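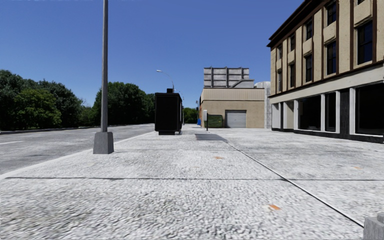
Sidewalk slabs with thin dark expansion joints.

Murus 464 Self-Leveling Joint Sealant
Gray, for horizontal concrete joints
Sold by Poirier Paving Supply, Trultunby

Product overview

Murus 464 is a one-part polyurethane sealant for expansion and control joints in concrete flatwork. It pours or guns into the joint, levels itself, and cures to a firm rubber that moves with the slab. Use it on sidewalks, patios, driveways, loading areas, and plaza decks. It needs no mixing and no primer on clean, sound concrete.

The cured surface is smooth and matte. Color is a medium gray that is a little darker than most new concrete. It lightens slightly in the first season outdoors. If you need a closer match, sprinkle dry silica sand on the sealant while it is still wet and brush off the excess the next day.

Do not use Murus 464 on vertical joints or on slopes steeper than a normal sidewalk ramp. It will run. For those jobs, order Murus Non-Sag, which is listed on its own page.

Pack sizes

800 ml foil sausage, sold singly or by the case
Large cartridge, sold singly or by the case
Pail, special order only

The foil sausage needs a bulk gun. The Cuvlow manual bulk gun fits and is in stock at the Trultunby counter. Standard caulking guns take the cartridge only.

Joint preparation

Most sealant failures start with a dirty joint. Remove old sealant, loose fiberboard, weeds, and sand down to the planned depth. Grind or wire-brush both faces of the joint until you see clean concrete, then blow the dust out with dry compressed air. A leaf blower will do for a short run. New concrete should cure for 28 days before sealing.

Push closed-cell backer rod into the joint with a blunt tool. Choose a rod one size wider than the gap so that it holds in place. For joints up to half an inch wide, the sealant should be a quarter inch deep over the rod. For wider joints, make the depth half the width and do not go past half an inch. Leave the top of the sealant slightly below the slab surface so that foot traffic and shovels do not pull at it.

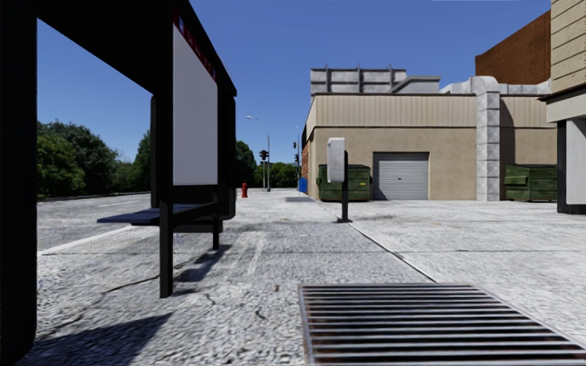
Check the rod for gaps before you pour. Self-leveling sealant finds any opening and drains through it, and you can lose half a sausage in a few minutes. Close the ends of the joint with a short piece of rod or a dab of Murus Non-Sag and let it skin over first.

Application

Cut the nozzle to the width of the joint. Start at the high end and fill in one steady pass, holding the tip close to the rod so that air is not trapped underneath. Wide joints can be filled in two passes on the same day. No tooling is needed. Pop any bubbles with a dry stick in the first few minutes.

Apply when the concrete is dry and above 40°F. Do not apply if rain is expected before the surface has skinned.

Tack-free: 60 minutes at room temperature
Light foot traffic: 24 hours
Vehicle traffic: 7 days
Full cure: 7 to 10 days, longer in cold or dry air

Coverage

One foil sausage fills about 53 feet of joint at three-eighths wide by one-eighth deep on paper, but we do not recommend a bead that thin. At half wide by a quarter deep, plan on 32 feet per sausage and add ten percent for waste. 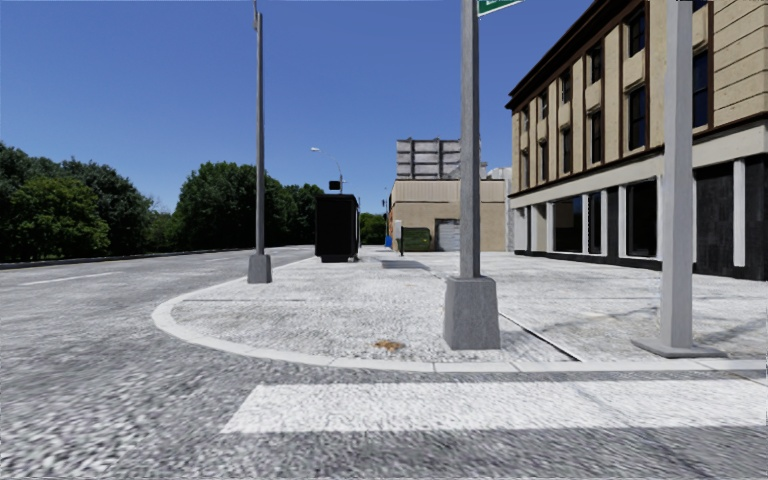
Curved joints and joints where a walk meets a curb take more material than the tape suggests. The gap is often uneven. Measure the width in several places and use the widest reading when you order.

Cleanup and storage

Wipe tools with mineral spirits before the sealant cures. Cured material has to be cut or scraped off. Wear gloves, as wet sealant is hard to get off skin. Store unopened packs indoors between 40°F and 80°F and use them by the date stamped on the end. Opened sausages do not keep overnight.

Ordering

Case orders ship from Trultunby within two working days. Pails take up to two weeks. Foil sausages can freeze in transit, so from October on we ship them by heated freight only, and the added cost shows at checkout. Unopened full cases can be returned within 30 days.

Related items

Closed-cell backer rod
Cuvlow manual bulk gun
Cuvlow spare nozzles
Murus Non-Sag, gray
Dry silica sand, bagged

Page updated 20 April 2020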